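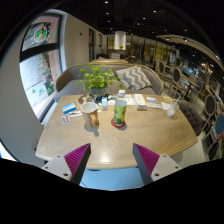 17 April 2025, Bitirau

Up at six to let the man in about the water meter. He read it from the street and left without ringing the bell, so I could have slept. Made coffee and stood at the back door for a while. The fig has leaves on it now, all on the side away from the wall.

Finished the first pass through the parish burial register last night, 2,012 entries. I started in January and thought I would be done in a month. The first 400 went quickly, because the priest in those years had a clear, upright hand and wrote the same things in the same order. After him came one who wrote small, left out surnames when he thought everyone knew the family, and used the margins for notes on the price of candles. I have copied the candle notes too, in a separate column. Someone may want them.

Noemí Villalobos called at nine from the archive. The second volume is back from the binder and I can have it for a day at a time, in the reading room only, no pens. She also said the scans I ordered came out dark and they will do them over at no charge. I asked when and she said when the other woman is back.

Worked until lunch on the Manríquez families. There are at least two, possibly three, and they all name their sons Abundio. The one I want is the miller. I had him buried twice, which bothered me for a week, and this morning I went back and saw that the second burial says "son of" in a squeezed little abbreviation I had read as part of the first name. So the son died eleven years after the father and had the same mill. Corrected the sheet and then had to correct everything that hung off it, including the godparents. It took until past one.

Soup and the end of the bread. The pot plant has a new leaf, the fourth this spring. I turn it every few days so it won't lean.

In the afternoon I walked over to see the living Abundio Manríquez, who is 84 and descended from one of them, we hope the miller. He had gotten out the tin of papers as he promised. Most of it was receipts: seed, roof tile, a mule sold to someone named Cortés. But there was also a folded sheet with births written down in four different inks, the oldest well faded. He would not let me take it away, and I did not push. I copied it at his kitchen table, and he read it out loud behind me to check, a little faster than I could write. Two of the children on it are not in the register of baptisms at all. I need to look at the next parish over. His mother always told him there had been trouble with the priest over a fence, and that the family walked to the other church for some years. That would fit.

He asked whether the miller was a good man. I said the register doesn't say. It gives the cause of death as fever and says he left 20 pesos for masses.

Stopped at the store on the way home for bread, onions, dish soap and stamps. They were out of stamps. Ximena Quintero was ahead of me in line and wants to know if I will talk to her class about old records. I said yes before thinking about it. She has them in the mornings. I should bring something they can hold, maybe a copy of the candle prices.

Letter from Jacinto Palacios waiting when I got in. He has found the mill on a survey map, on the east bank, which is the wrong side from where I had it. He is usually right about maps. If it was on the east bank then the flood year makes sense, and so does the move to the upper house. He is asking 1,000 pesos toward the cost of the map copy and I will send it with the next letter.

Spent an hour after supper entering the births from the folded sheet. Marked the two missing ones in red so I don't forget they rest on the family paper alone. Backed everything up to the other drive, which I have not done in weeks.

My right eye is tired again. Itzel Espinoza says it is the lamp and not the eye, and that I should move it to the left side of the desk. Tried it tonight. The shadow of my hand is gone from the page, but now the cord doesn't reach unless I unplug the radio.

For tomorrow: write to the next parish, ask about their baptisms for the fence years. Pay the water. Return Noemí's folder.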